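Print this page | E-mail this page
Shared 229 times

Maltis Robotics Evening Class
Handout for session 4: Sorting the rubbish

Right, this is the one you've all been asking about since May! We've done blocks, we've done cups, and I think we're all thoroughly sick of blocks. From now on it's rubbish. Real wrappers, real crinkly bags, and all the annoying ways they move when you touch them.

I'll go over the why first and then the how, and if you missed last time please borrow Precious's notes, they're a lot tidier than mine.

Why rubbish? A block is kind to you. It has flat sides, it stays the same shape when you squeeze it, and if you're a finger's width off you'll probably still get hold of it. A snack wrapper does none of that. Close in too high and you pinch air, push down too hard and the thing skids away from you, and the shape you planned for has gone by the time you arrive. So the grasp has to come from low down and the fingers want to be nearly touching the cloth before they start to close. I spent a whole evening learning this with one crisp packet (I was quite cross by the end).

We work on a towel for the same reason. On a bare worktop thin things slide for ever. A towel gives a bit, so you can press the pads into it and scoop. The price is that you'll sometimes grab towel as well. Let go and start again, don't shake it. 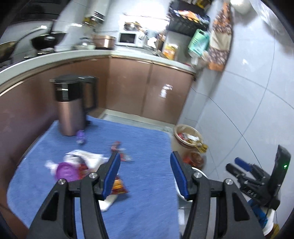
Graziella Lombardi asked whether she should clear the big things first or the small ones, and said she'd been leaving the flat wrappers till last and then running out of patience. I'd say start with whatever is lying on top of something else, big or small. After that, please mix them up! If every run ends with the flat wrappers, the model only ever learns flat wrappers on an almost empty towel.

Now the how. Two hands, two grippers, one person. Lay your rubbish out, bring both grippers in over the towel with the fingers open, and wait for a slow breath before you move. Pick one item, lift it clear, carry it over to the bin or basket, open wide, come back. One hand can hold a bag still while the other pulls something away from it, and I'd love to see more of that, it's the bit the Kivska software finds hardest and so it's the bit we need most of.

A few things I keep saying out loud and should write down:

Open fully before you let go of a light wrapper. They cling to the pads.

Don't rush the carry. Fast hands blur, and Kivska throws blurred stretches away.

If you drop something, leave it where it fell and pick it up from there. A recovery is worth having.

Change the layout every time. Turn the bags round, swap the sides, bunch a few things together.

The target for the whole class is 300 good runs. Save them in the Pons folder under your own name, and leave the picture size at 1024 please, Johannes and I lost an evening to mixed sizes.

For next time: read the Justutico sheet on soft objects (skip the maths if you like, I did the first time) and write me half a page on one grasp that went wrong.

Comments (3)

Senyo Arthur: Does a run still count if I swap hands halfway? I'm hopeless with my left.

Lleucu Ellis: I swap all the time and mine went through fine. Going slower with the left helped me more than practice did.

Johannes Ngubane: Sizes all fixed in the folder now, carry on!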